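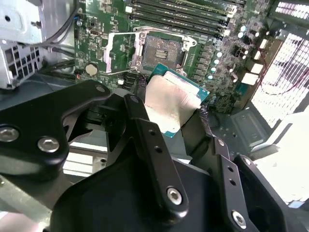

Spring clear-out notes, desktop PC edition. Written fast, kettle on.

**Before anything**
- Plug out. Hold the power button a few seconds after.
- Touch bare metal on the case. No wool jumpers.
- Phone photo of every cable before you pull it. Every one. I skipped the front panel leads once and lost an evening.

**Dust**
Soft paintbrush, kept only for this. Hold the fan blades still with a finger. Do it outdoors or by an open window, it goes everywere. Hoover near the case, never in it.

**Old paste**
Isopropyl and coffee filters. Kitchen roll sheds bits. Wipe from the edge to the middle, new filter when it goes grey. Stubborn stuff: lay a damp filter on top, go and make a sandwich, come back.

Cooler stuck? Twist gently, don't yank. Warm it up first by running the machine for a bit, then switch off and unplug.

**Socket**
Fingers off the pins. No brush either. Find the little triangle on the corner of the chip, match it to the one on the socket, lower it flat. No pushing, the lever does that.

**New paste**
Pea in the middle. Anneli does a cross, hers runs fine too. Tighten cooler screws diagonally, a bit at a time.

**Screws**
Egg box. One hole per stage, lid shut when the cat comes in. Magnetic dish also good but the egg box is free.

Leftover isopropyl is great on sticky lable residue, jam jars especially. Cap on tight or it's gone by April.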